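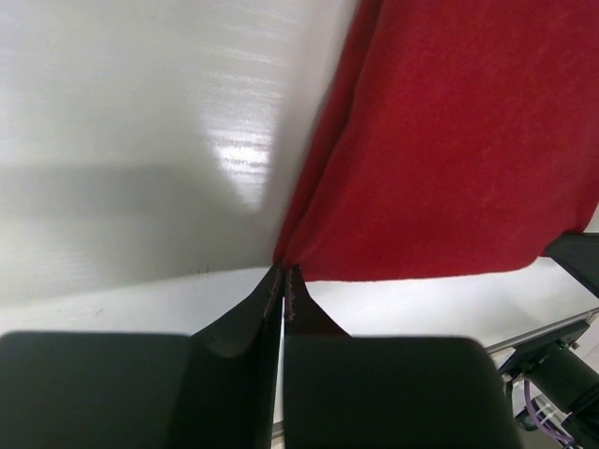 Red cloth, one edge up off the white table. Saturday, late morning.

A good long session with the red cloth today, and I want to get it down while I still remember what I was thinking. Xuelian Dai had asked for notes on how the soft pieces fold on the white top compared with the old bench at Birwood, so these are mostly for her (and for me in December, when I'll have forgotten all of it).

The first thing is how much the pile matters. This red is fuzzy, a lot like fleece, and it doesn't want to hold a crisp line at all. You lift it by one spot and it makes one big soft fold, a dark one, and the rest just hangs there looking comfortable. I tried pressing the crease down with my palm and it came right back up – very forgiving stuff, but hopeless if you want square corners. The thin Mitgate cottons behave much better, and I'd start any new person on those.

The second thing is the light. The white surface throws a strong glare, and with a dark red piece on top my eyes kept going to the shine and missing the edge of the cloth. Emlyn Bevan suggested pulling the blind halfway, and I'd like to try that before we buy anything.

Folding order that worked best for me: flatten from the middle outward, bring the short sides together, smooth once, then fold in half. Smoothing twice only drags the under layer out of line. I did 73 folds this way and was happy with nearly all of them, which cheered me up no end!

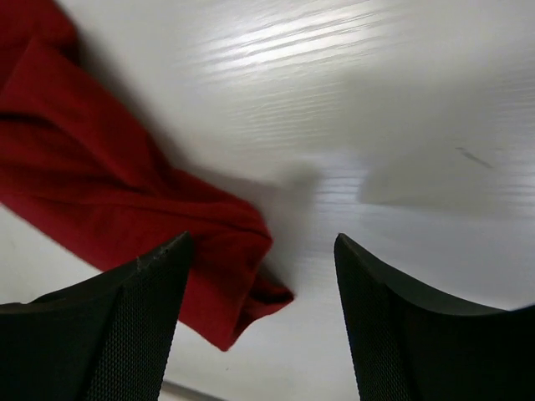 Bunched and rolled starts

Long soft folds running the length of the cloth, and a twisted tip at the end. For a start like this I look for the tip first and open that up, then work back along the roll. Pulling on the middle only tightens things. Xuelian, if you have a better way, please write it in under this. I've left 2 lines.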